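How to Take Apart Flat-Pack Furniture So It Goes Back Together

Flat-pack furniture was designed to be assembled once, by an optimist. Moving it to a new home in one piece is how you end up with a bookcase shaped like a parallelogram. Taking it apart is slower, but the result can still hold books.

What you need: the hex key you swore you'd keep, a Phillips screwdriver, masking tape, a marker, sandwich bags and an old blanket.

Step 1. Empty it. All of it. The drawer of dead batteries counts.

Step 2. Label before you loosen. Put tape on every panel and write where it goes and which way is up. "Left side, front edge" is good. "Piece A" means nothing in December, when you finally unpack.

Step 3. Take the back off first. Thin back panels are usually nailed on. Slide a butter knife under the edge and work along it a little at a time. Pull the nails straight out with pliers and throw away the bent ones.
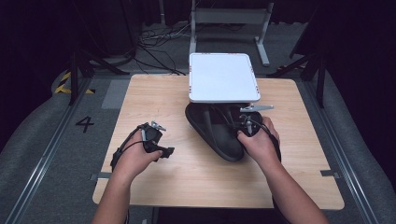
Step 4. Turn the cam locks, those round metal discs, counterclockwise until they stop. Most need half a turn. If one keeps spinning, it has given up on you, so pull the joint apart gently while you turn.

Step 5. Leave the dowels in whichever side they prefer. Glued dowels snap if you argue with them, and drilling out the stump is a miserable way to spend an evening.

Step 6. Bag the hardware by joint and tape each bag to the panel it came from. My friend Aino Pitkänen put the screws from 4 pieces of furniture in one coffee can. She has a very nice coffee can now.

Step 7. Stack the panels flat on the blanket, finished sides facing each other with a towel in between, and tie the bundle twice.

To rebuild, go backward through the list. If a screw hole has gone soft, pack it with toothpicks and wood glue, snap them off level and leave it overnight before you drive the screw again.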